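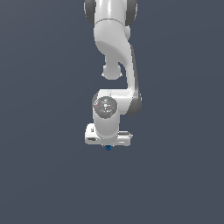 Can robots do household or shop-floor chores yet?

Some of them, under set conditions. Machines vacuum floors, mow lawns and move goods between marked points every day. Chores that involve handling many different objects, such as folding clothes or clearing a table, are still mostly done by people.

Chore automation is the use of machines for routine work in homes, stores and small workshops. It is usually divided into single-purpose machines, which do one job, and general-purpose arms, which are meant to switch between jobs.

Background

Single-purpose machines came first and remain the most common. A dishwasher cleans plates but doesn't load itself. General-purpose arms have long been used in factories, where parts arrive in the same place each time. A kitchen or a stockroom changes from hour to hour, and an arm has to find each object before it can pick it up.

Simulation

Many arms are trained in simulation before they touch real objects. A simulated arm can repeat a motion thousands of times without wear or breakage. Results don't always carry over. Soft items such as towels and plastic bags are hard to model, and friction is often wrong.

Trials

The Liluvton trial, run by Nilmini Hettiarachchi, tested one arm on 12 household chores over 900 attempts. It finished eight of the chores without help at least once. Wiping a counter and sorting cutlery went well - matching socks did not. Rizwan Siddiqui repeated part of the work at the Flakham warehouse in December, using an arm controlled by Flaso software. Restocking boxed goods was dependable there, but slower than by hand. Bagged goods were dropped often and were left out of the later runs.

Limits

Speed, cost and safety are the main barriers. An arm working near people must move slowly or stop when someone comes close. Home use adds stairs, pets and narrow rooms.

See also: Olaniyan gripper; Mobile manipulation; Service robot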